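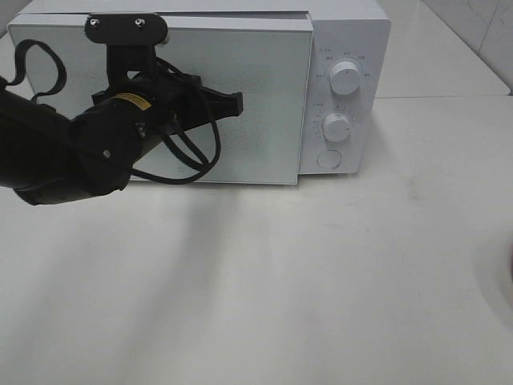
Bench check before we spend any more money: arm and microwave station

Filled in by me (Liliana) one morning in March, with Rebecca Carbone reading the sheet out and arguing. It's the usual inspection list but I've put my comments under each line, and where something needs buying I've said so, as the budget form wants a reason next to every item and I'd sooner write them once. OK means OK, FIX means we can do it ourselves, BUY means it goes on the list.

1. Cables at the wrist
FIX, then BUY
My biggest moan, so it goes first. The black cables come out at the wrist, hang down in a big loop over the microwave door and bend back up to the gripper. There has to be some slack or the wrist can't turn, I know, I know, but that's a lot of slack right next to a door we want to open. Rebecca wants proper sleeving and a couple of clips. I want that too, but for now please tie the loop in closer, turn the wrist by hand through its whole range with the power off, and only then switch on. Sleeving goes on the list under small parts.

2. The strap
FIX
There's a black fabric strap standing up off the forearm in an open loop. Anything you could hook a finger through is something a door handle or a drawer could catch too. Tuck it or trim it. No cost, two minutes, and I've written it down three times now on three different sheets!

3. Screws on the mounting plate
OK
Two silver hex screws, one towards each end of the plate. I put a key on both and neither moved. Could we please get one decent set of hex keys that lives at this bench? We've got a drawer full of odd ones and never the size you want. BUY, cheap.

4. Label on the wrist
FIX
Small yellow label with black print, wrapped round the joint. You need to get your nose right up to it. Copy what it says onto a big card and stick that on the wall by the isolator, so whoever is on shift can read it standing up.

5. Gripper fingers
OK for now, BUY a spare pair
They're flat and angular with a squared-off tip, which suits pushing a flat button nicely. What I'm less sure about is the knobs. Each one has to be held and turned, and I don't want to find out about slipping after we've signed for the whole lot. Coris do a softer fingertip and Zuccaro do one with a groove in it. I'd like one pair of each to try before we commit to either (Rebecca says pick one and get on with it. Noted, Rebecca.)

6. Clearance to the door and controls
CHECK EVERY TIME
Resting position is over the face of the door with the fingers clear of the knobs, and that's where I'd like it to stay between runs. The controls are down the right-hand side: two round knobs, one above the other, and the flat door button under them. The arm comes in from the left, so it has to reach across the whole door to get to the button and then be out of the way before the door swings. Please walk that move through at the slowest speed first. If we end up moving the arm's base to the other side we'll need a longer power lead, so I've put one down as a maybe.

7. The microwave itself
OK
Plain white countertop one with dials, and I'd like to stick with dials. The Havix people were very keen to sell us the touch-panel sort, and they may well be easier to press, but the whole point of our trial is kitchens like my mum's. If we buy a second one for the other bench it should be the same type, so the settings carry over. Door seam: look along it for crumbs or grit. Power off at the wall before anybody puts a hand near the seam, please.

8. Dial markings
FIX
The markings round both knobs are tiny and grey. Fine up close, hopeless from where the operator sits. I'd go for a printed ring or a dab of paint at the settings we use. Don't paint over the original marks, we may need to hand this one back.

9. Counter top
OK, with a grumble
There are grey smudges and scuffs on it, more towards the right. I can't tell you what made them. Give it a good clean, and if the scuffs don't come off, note where they are so we can spot new ones. A clear mat would save the surface and Clelato quoted for one along with the clamps. Mat yes, clamps not yet.

10. Lighting
FIX
The arm throws a soft shadow down the counter in front of the microwave. Doesn't bother me, but it might bother the vision software, and Rebecca says it does when the sun comes round. A second lamp from the other side is on the list. Try borrowing one from the office before ordering.

11. Loose things on the counter
ASK BEFORE EVERY RUN
Whatever isn't part of the task comes off, right out to the ends of the counter. Cups, pens, phones, the lot.

12. Emergency stop
CHECK EVERY TIME
Press it, see that the arm goes dead, reset it, sign. The person running the bench does this, and does it themselves.

Money, so far

The quote for everything, clamps and all, came to 1,857 and I'm not signing it as it stands. Take the clamps out and ask again. Fingertips come first, then sleeving, then the mat, and the lamp only if the office won't lend us theirs. Delivery on the fingertips is 12 working days from Coris and 23 from Zuccaro, so if we want to try them side by side both orders need to go in together.

Second microwave: wait until items 5 and 6 are sorted.

Rebecca, can you initial 1, 2 and 12 once they're done and leave the sheet on the clip by the door. I'm in from 7 tomorrow and will ring Clelato for the new price.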